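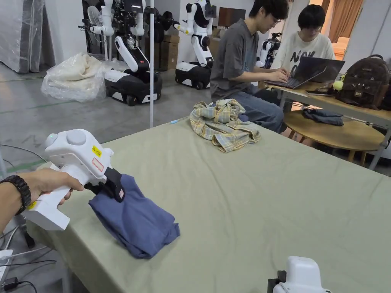

Pliage en cours sur la grande table, drap vert sauge et chemise à carreaux.

L'atelier textile Cimeo cherche 10 personnes pour plier du linge

Vous êtes de ceux qui replient les pulls des autres dans les magasins, ou au contraire de ceux qui laissent la pile de linge propre sur une chaise jusqu'au dimanche soir ? Dans les deux cas, vous nous intéressez ! Nous préparons une nouvelle série de séances consacrées au pliage des vêtements de tous les jours : chemises, t-shirts, pantalons, et quelques draps pour les plus courageux (le drap-housse reste facultatif, promis).

Chaque séance dure 2 heures, pauses comprises. On vous montre d'abord les gestes, tranquillement, puis vous pliez debout à la grande table, à votre rythme, pendant que l'équipe prend ses notes. Il n'y a pas de bonne façon de plier une chemise à carreaux, et la vôtre, apprise de votre mère ou inventée un matin de déménagement, nous conviendra très bien.

Aucun diplôme ni expérience demandés. Il faut être majeur, pouvoir rester debout un moment et comprendre le français courant. Gauchers très bienvenus. Prévoyez des manches qui se retroussent.

Les séances sont rémunérées et les horaires se décident ensemble. Pour vous inscrire, écrivez à Ott Mockus, atelier Cimeo, avant le 27 mai 2022, avec vos disponibilités et deux lignes sur vous.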